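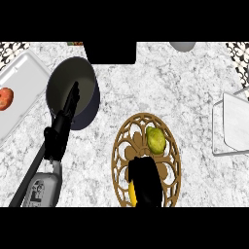
Re: Marble counters, seal or leave alone? (kitchen redo, Sundwood)

linamah
ok so we are 13 days out from install and Ghassan and I are still going back and forth. White marble, gray veins, honed. The yard says seal it twice a year. My aunt in Kereama has had hers since before I was born and never put a thing on it. Who's right. Also we cook a LOT with lemon and tomato so please dont just say "get quartz", I've had that from everyone at work already

boonsong_j
Seal it. Takes an evening. I used the Bronis one, the can with the green cap, wipe on, wait, wipe off. Oil beads up after. Before that I had a ring from a bottle of olive oil that took me a week with baking soda paste to get out

old_grout
Sealer does nothing for lemon. People mix these two up every single time this comes up

Stain = something soaked in. Sealer helps.
Etch = acid ate the surface. Sealer does not help, any brand, any price.

If you cook with lemon you will have dull spots by the end of the first month. Honed hides them better than polished. That's the whole story

linamah
@old_grout ok that is the first time someone has put it that way. So sealing is only for oil and wine and stuff?

old_grout
Oil, coffee, tea, beet juice. Wine is both, it stains AND etches. Enjoy

zspahic
I'll disagree a bit. I had marble in a rental with real heavy use, sealed every June, and I'm sure the etching was slower where it was sealed. Maybe only because the juice sat on top and I saw it and wiped it up. Still. I wouldn't skip it

old_grout
You wiped it up. There's your answer

zspahic
Well yes but I wiped it up becuase it was beading. So the sealer helped. I don't see why that doesn't count

Issa A.
Both of you had this same fight in the soapstone thread lol

Lina – what edge are you getting? Thats what I would worry about. We did a sharp square edge and chipped it with a cast iron lid, second weekend. Go eased or a small bevel. Fabricator will say it costs extra, ours wanted 60 a side, worth it

linamah
Eased. I think. Need to check the quote, it just says "std". Quote also has a line for 300 for "sealing and finishing" which is what started all this

boonsong_j
300 to seal?? no. No no. Cross that out and do it yourself. One can does the whole kitchen and you have some left for the bathroom

ghassan_m
Husband here. I have been saying this since Monday

linamah
He has. Fine
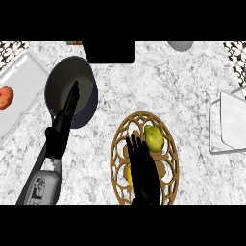 ghassan_m
Other thing we can't settle is the backsplash. I want the counter to run 4 inches up the wall in the same stone and stop, paint above. She wants patterned tile all the way to the cabinets. Arow has one for 657 for the whole run, which I thought was a typo, it's not. My worry is veined stone plus busy tile is too much going on in a small kitchen

zspahic
Team tile. Marble up the wall behind a stove gets splashed with tomato sauce and then you're etching a vertical surface too. Tile you just wipe. And black and white with gray veining is fine, they're the same colors

Issa A.
Disagree, it fights. Friend did it. Every time I'm in there I don't know where to look. If you do tile, do plain tile, let the stone be the loud one

zspahic
Your friend's is blue and yellow, you posted it here. Hardly the same

Issa A.
fair

old_grout
Whatever you pick use a gray grout. White grout behind a stove is beige by Christmas. And get sample tiles, more than one, prop them up against the actual slab before you pay. In the actual kitchen, at night, with the lights you really use. Store light is a liar

boonsong_j
^ this. Ask the stone yard for the sink cutout too, it's your slab, you paid for it. Mine gave it to me no problem. Put lemon on half, leave it for an hour, see if you can live with how it looks. I use what's left as a pastry board

linamah
Oh the cutout is a great idea. Calling them in the morning. Can I test the sealer on it as well? like half and half

boonsong_j
Yes do that. Tape down the middle. Give it a full day after sealing before you spill anything on it

old_grout
Do oil on both halves and lemon on both halves. Then post it here and Zorica and I can argue about something new

zspahic
Looking forward to it

ghassan_m
We have tile samples coming from Arow, she ordered three, I've been told to keep an open mind. Will report back

Issa A.
check the edge on that quote!!

linamah
Checking. "std" is square. Emailing them now, thank you

Related threads
Honed vs polished, one year later
Soapstone – oil it or not?
Baking soda paste for oil rings, how long to leave on
What did your fabricator charge for the sink cutout
Gray grout that doesn't dry blue
Small kitchen, dark floor, regrets?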